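机器拆电脑也要讲规矩了：Zokgate《整机拆装作业守则》试行版今天放出来

2020-01-31

等了快一个冬天，Zokgate那份守则总算挂出来了！全名挺长，叫《台式整机机器人拆装作业守则（试行版）》，一共124条。我中午端着饭盒一口气翻到第三章，饭都凉了，下午又接着看完。先说感受：比十二月那份征求意见稿好读太多，至少我这种天天跟工位打交道、但不爱看公文的人能看下去。

给没跟过这事的朋友补两句。Zokgate原来主要管旧设备回收这一块的技术规范，以前写的都是给人看的，什么手套怎么戴、电池怎么单独放。这两年Plikau园区里上机器人拆整机的厂子越来越多，各家做法五花八门，有的把急停放在柜子后面，有的连电源余电都不管就开干（真的有，我去看过一家，站了五分钟就想走）。所以去年他们拉了几家来写，Gellirier是其中一家，我因为常跑他们的车间，断断续续听了不少讨论，也算半个知情人吧。

Gellirier这边拿出来当试点的是Gil工位，专门做台式机箱里的部件取放，硬盘、内存、线束都碰过，其中硬盘做得最多。守则里取放硬盘那一章，底子就是从Gil工位的操作单改出来的。改得很厉害，我拿老版本对照过，句子基本认不出来了，但顺序还在：先看机箱放稳没有，再看线，最后才轮到夹爪下去。
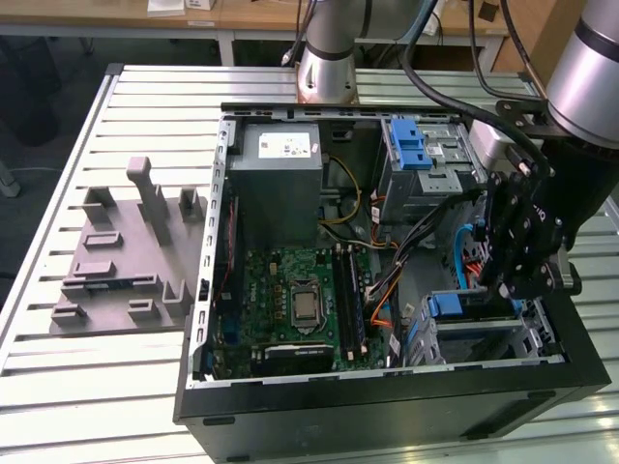

机器人拆装工位：机箱侧放在铝型材台面上，夹爪正对着右下方带蓝色卡扣的硬盘架。

先讲大家最关心的：要不要停产整改

不用。试行期里没有强制，厂子自己对照自己填表，填完交到Zokgate就行。我专门打电话问了一下（占线占了好久），那边的说法是，试行期收上来的表只用来改条文，不拿来评级，也不对外公布是哪家填的。这个态度我挺喜欢的，不然谁肯老老实实写自己哪条没做到呢？

不过有几条在正文里用的是“必须”，语气明显跟别的不一样。我抄几条印象深的：

一，机箱上台之前必须断开外部供电，并且按一下开机键放掉余电。这条写在最前面。有人在意见会上说太基础了不用写，最后还是写了，我赞成写。

二，夹爪在机箱内部移动时，夹持力上限设为40牛。想调高可以，得有书面记录，写清楚是哪个部件、谁批的。塑料卡扣那种地方尤其要留神，掰断一个，后面整条流程都得停下来等人。

三，操作人员站的位置到急停按钮，伸手距离不超过70厘米。就这条争得最凶！有两家说他们的示教器是挂墙上的，量下来超了一大截，挪线要花钱。最后的处理是允许另外加装一个有线急停，位置达标就算过。

四，调试模式下，任何人的手都不许和夹爪同时在机箱里面。看着像废话对吧？可我自己就见过有人一边让机械臂慢慢往下走，一边伸手去拨线，嘴里还说没事没事，速度调得很慢的。守则里专门加了一句，速度再低也算违反。读到这句我在座位上笑出了声，肯定是有人在会上拿“很慢”当理由了。

关于线，写得比我想的细

第三章有整整一节在讲线缆，我觉得是全篇最实在的部分。做过机箱内作业的都懂，板子和硬盘架好歹位置固定，最磨人的是线：电源线一大把，从一个角绕到另一个角，数据线又细又软，今天弯这边明天弯那边，视觉系统认起来也不稳定。

守则把线分成两种，一种叫“固定线”，就是扎好了、卡好了、动作过程中不会自己移位的；另一种叫“自由线”，凡是没固定住的都算。自由线落在夹爪的下行路径上时，程序必须先停，等人确认，或者由另一只手臂先把线拨开再继续。用双臂工位的厂子在这里占点便宜，单臂的就得多一次人工确认。

还有一条讲的是机器人自己的线。这个好多人忽略！夹爪后面拖着的线缆如果弯得太大，垂到机箱上方，手腕一转就可能蹭到部件。守则要求每次换程序之后，空跑一遍全部动作，人站在外面盯着线缆看，看它在哪个姿态垂得最低，把这个姿态记到点检表里。我问Gellirier的工艺组这样做麻不麻烦，他们说头两天嫌烦，后来就习惯了，空跑一遍也用不了多久，正好趁那个工夫把单子填了。
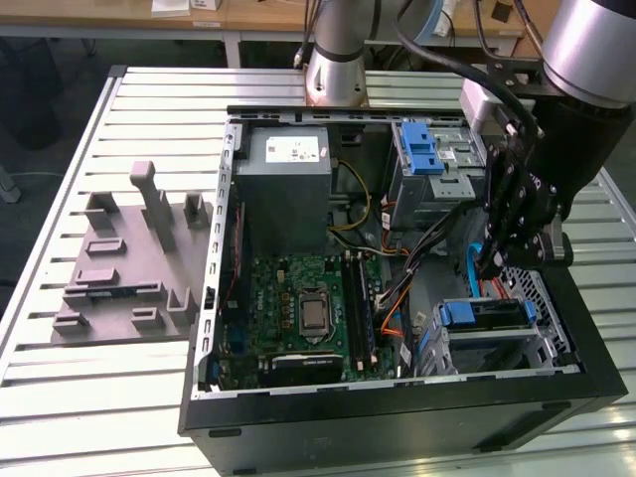
空跑还有一个讲究，机箱得在台上，而且得是真机箱。以前有人图省事，台面清干净了空跑，结果程序看着哪哪都好，真机箱一放上去，边框的高度没算进去，一下就刮着了。现在条文里写的是“使用与当班作业同型号的机箱”，连侧板是拆是装都要和实际作业一致。写这条的人一定吃过亏。

同一节还提到夹具和料盘的摆放，要求和机箱之间留出通道，夹爪从机箱出来往旁边放东西时，不许从立柱一类高出来的结构正上方越过去，要绕。绕一下多花不了多少时间，但是程序要多写几个中间点，有几家的程序员意见挺大。我倒觉得还好啦，反正写一次能用很久。

取硬盘那几步

这一节是我看得最认真的，因为去年我自己跟着学过一阵，笨手笨脚的，教了半天才学会怎么看托架到位没到位。守则给的顺序大致是这样：夹爪靠近之前先确认卡扣的状态；夹住的是托架，不许直接夹电路板；拉出来的时候沿着滑道方向走，遇到阻力突然变大就停，退回一小段再试，最多试两次，第二次还不行就叫人。

“最多两次”这个数后面是有东西撑着的。Gellirier把Gil工位攒下来的4000条取放记录交给了编写组，一条一条过，看卡住以后重试的都是什么结果。附录里放了一张汇总表，没给原始数据，我有点遗憾，挺想自己翻一翻的。表下面有行小字，说记录里机箱型号偏少，别的型号要各家自己再验证，这句我建议大家画个圈，别拿着人家的数直接套自己的产线。

装回去的要求比取出来还严。插入之前要对一次位，手腕上的相机要能看清托架的边和滑道的口，看不清不许往里推。灯光也有要求，金属面反光太厉害的话要换角度或者加遮光，我们这边好多台面都是亮亮的铝型材，中午太阳一照进来，相机里白花花一片，我都替它着急。还有一点，示教器要放在操作人员一转头就能看到屏幕的地方，红色急停那一面朝外，不许用衣服、袋子、图纸之类的东西盖着。对，条文里真的写了“衣服”！

对位这件事，条文没有规定用什么算法、要多少精度，只说“厂方应自定合格标准并留存依据”。我觉得这样处理蛮聪明的，大家设备差得远，写死一个数谁都不服。但是也有坏处，标准自己定，那定松一点谁看得出来呢？意见会上就有人提过，要不要附一份参考值，Zokgate答应下一稿考虑。我先记着，到时候看他们加不加。

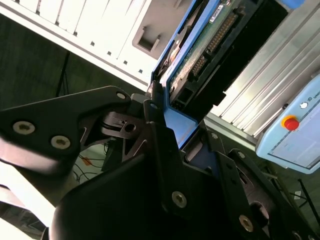 人这边的要求

讲完机器讲人。守则第五章管培训，篇幅不长。上岗前要过两关，一关是笔头的，一关是动手的。动手那关里有一项我特别喜欢：考官会在作业中途随便喊一声“停”，看你从听到声音到按下急停是什么反应，眼睛有没有先去找按钮。要找的话就不算过，得回去再练。我在Gellirier试着玩过一次，第一次居然往反方向转头，被旁边的人笑了好半天……第二次就好了。

交接班也写了。上一班留下的程序改动，要写在纸上贴在工位，同时录进系统，两样都要有。我一开始觉得纸质的多余，后来想想也对，系统里那个备注框谁点开看啊，贴在眼前的纸反而跑不掉。

另外有一条是说独自作业的。调试阶段工位上至少要有两个人，一个操作，一个看着；正式跑产线可以一个人看，但是一个人最多照看几个工位，试行版里空着没填，括号里写着“待试行后确定”。这个空我猜会吵很久，毕竟牵涉到排班和人手，老板们算账都算得很细的。

旧硬盘里的数据怎么办

好几个读者十二月就来问过我这个，我今天特意翻了。守则有写，但写得很短：拆下来的存储部件要放进带编号的料盒，当班清点，交接签字，后面怎么擦除、怎么销毁，按各家和客户的约定走，守则不管。有点失望是吧？我也是。不过他们的名字就叫“拆装作业守则”，手伸不到那么长也能理解。

有一点倒是明确了，机器人相机拍下来的画面如果带到了标签、序列号，留存多久要有内部规定，到期要删。这条以前很少有人想到，手腕上的相机离部件那么近，条码什么的很容易就拍进去了。我问过几家，有的硬盘里堆着从开工第一天到现在的录像，一段都没删过，看完这条估计要忙一阵子了。

我觉得还差点什么

夸了半天也得挑挑刺。第一个，术语前后不统一，同一个东西前面叫“托架”，后面叫“抽取盒”，附录里又变成“硬盘盒”，新人看了肯定晕。第二个，点检表的格子太小了！我打印出来试着填，“异常描述”那一栏连一句完整的话都写不下，只能写“有卡”“线低”这种谁也看不懂的暗号。第三个，小厂怎么办讲得太少，只有一台设备、两三个人轮班的那种，很多条照着做会比较吃力，希望下一稿能有个简化的版本。

还有个小问题，讲机箱固定的那条，只说“应放置平稳，不得在作业中移位”，没说怎么算移位。差一毫米算不算？推硬盘的时候机箱多少会受点力，台面又滑，我自己的习惯是在台面上做个记号，干完一轮看一眼对不对得上。这个办法我已经写进意见里交上去了，采不采用随缘吧。

怎么拿到、怎么提意见

全文在Zokgate的网站上可以直接下载，不用注册，点检表是单独的一个文件，别漏了。Plikau园区的服务窗口也放了一些纸质的，想拿的早点去，我下午路过的时候看着已经不厚了。

提意见走网站上的表单，每条意见要写明对应的条号，没写条号的会被退回来重填，我第一份就是这么被退的，唉。可以附照片和短视频，附之前记得把序列号遮一下。

Gellirier那边说，Gil工位会一直按试行版跑下去，碰到条文和实际对不上的地方就记下来，攒够一批再报给编写组。他们也愿意接待同行去看，要提前约，进去要穿安全鞋，没有的话门口可以借，尺码不太全。我过阵子还会再去一趟，主要想看看那个绕开立柱的程序改完以后是什么样子，到时候再来跟大家说。有想让我顺便帮忙问的，留言里写下来，我带着单子去问。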